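4.2 Bench trial of the Musent hand-held kit

We took the Musent kit on loan in January, two grippers, cabling, the recording software and a thin printed manual. Price list was not included. The seller (Kunmont) puts the kit forward as a way of collecting two-handed demonstrations without a full arm, and it's that claim we look at in this section. The arm-based service from Nam is covered in 4.3.

Set-up first. Both grippers are wired, no battery option on the version we had. Cables are long enough for seated work at a table but they do drag, and the operator learns to keep elbows out. Software found both units on the second attempt. After that no dropped connections, which was better than we had with the older unit in 4.1.

Task: metal vessels and a white wire rack, moved with one hand while the other stays ready. We chose it because steel is a poor surface for most low-cost grippers, smooth and round and little to hold on to. The rack adds a rail to clear. Operators sat for all of it. 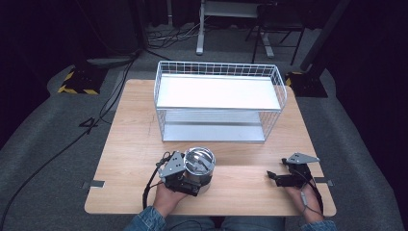 Figure 3. Left gripper closed on the steel cup in front of the wire rack; right gripper open. Musent kit, table task.

Grip. The jaws close evenly and with little effort, and the operators got used to the handle within the first session. On the cup the hold was good low down and less good near the lip. Squeezing harder did not help much. The manual gives no figure for closing force so we can't compare it with the Nam tool on that point, and we did not have a gauge to hand.

Of 328 recorded attempts 305 were kept. The rest were thrown out for slips, for a hand drifting out of view, or for the operator starting before the tone. We did not split these by cause at the time and should of done. Of the kept attempts 222 were done with the right hand doing the lifting, the remainder with the left. No operator asked to change the layout.

Weight is the main complaint. Fine for ten minutes, tiring after that, and worse in the hand that only waits. Two operators rested the idle gripper on the table between moves and this shows up in the recordings as long flat stretches. Trimmed by hand later. Kunmont say a lighter body is planned, no date given. 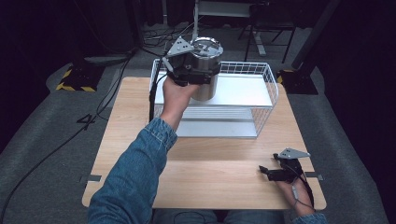
Reading time: 2 min

The canister was the harder object. Taken by its upper rim it has to be raised over the front railing before it can be set on the upper shelf, so the wrist ends up high and the forearm at an angle the handle is not realy shaped for. Operators with shorter arms moved forward on the seat. A swivel at the wrist would fix it.

Data out of the kit was clean. Files open directly in Kultura, our own labelling tool, with no conversion step, and timestamps for left and right matched. Jaw opening is logged as well, useful for finding the start of a grasp. Sleeve colour, cable position etc. were not controlled for.

Overall: usable, quick to learn, fair for short sessions. We would not buy it for full-day collection in the present form. Questions left open are jaw wear, and whether the pads can be swapped without sending the unit back. The supplier had not answered on either at time of writing.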